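Leave the ceiling alone

Every June somebody decides the office needs doing up. Money gets found. Not much, this year it was 400 pounds at our end of the corridor, and within a week there's a chart of paint colours and someone from Grotcombe on the phone offering to box in the pipes.

I'd like to argue against boxing in the pipes. Quickly, as I've got a 5 o'clock deadline and have already used up half the afternoon on a sandwich.

A plain room is a good room to work in. White walls, white ceiling, one long light, the pipes running where the plumber wanted them. You can see what's what. If something drips you know which bit is dripping. When the place I used to work was refitted by Kusuma they hid the lot behind smooth panels, lovely, and then it took two men and most of a morning to find one valve. They had to cut a hole. The hole is still there, with a poster over it. 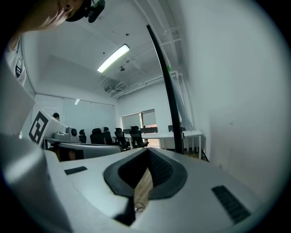
Liva, issue 1019, page 2

I know the case on the other side. Bare pipes look unfinished, visitors notice, it feels like the back of a shop. Hanyu Ren put it to me over the kettle that people do better work in a room somebody has taken trouble with. Fair point. I agree with it, even. But trouble and covering up are different jobs and we keep paying for the second one. Nobody looks at a ceiling for long anyway. You look up when you're stuck, or when the light buzzes.

Where would I put the money? Lower down. Much lower. Floors and cables and chairs, the stuff you actually touch or trip on.

Take floors. Wood-look planks, the brown streaky sort, are the best thing to happen to offices in my working life and get no thanks for it. Carpet tiles hold every coffee ever spilt. Planks you wipe. Chairs roll on them without that dragging feeling, and the grey and dark streaks hide crumbs till someone gets round to sweeping. Yes, they're a bit loud in hard shoes. Wear softer shoes.

Then look at what we do to a decent floor. We lay cables accross it. An adapter in the middle of the planks, a black lead wandering off towards the chairs, a white one looping the other way. Everybody does it, me included, right now, under this desk. The socket is always on the wrong wall and the job always needs doing this minute. So there's my first purchase. Proper floor covers for the leads, or better, another socket or two where people stand up and work. Dull. Costs less than boxing in one pipe, going by the quote I was shown.

Second, chairs. Not new ones. Lurnmont sent us a brochure with a chair in it that costs more than my first car, and I read the whole thing, all the levers. Ordinary black office chairs are fine. What matters is being able to get them out of the way. Push them in a row against the wall and suddenly you've got a room, a real open bit of floor where two people can stand and get on with something. Desks along the edge, chairs along the edge, middle left free. Village halls have worked this way forever and no one calls it a concept. 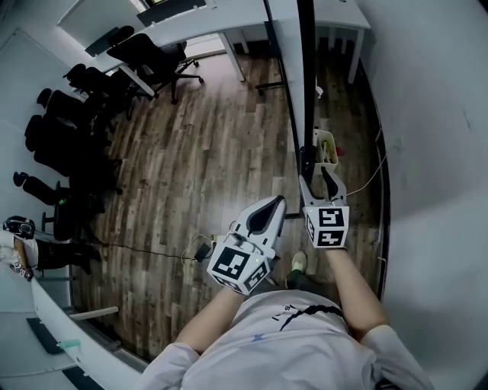

What I'd spend it on

Sockets first. Then cable covers, then a set of decent castors for whichever chairs have started to pull to the left. A broom that lives in the room and doesn't get borrowed. If there's anything over, one hook by the door for coats, because at the moment they go on the chair backs and then the chairs tip.

Paint? If you must. White again please. I've seen the chart, there's a green on it called something like Wet Meadow and I don't want to sit in it all winter.

And somebody ring Grotcombe back before they turn up with the boxing. They've got the measurments already.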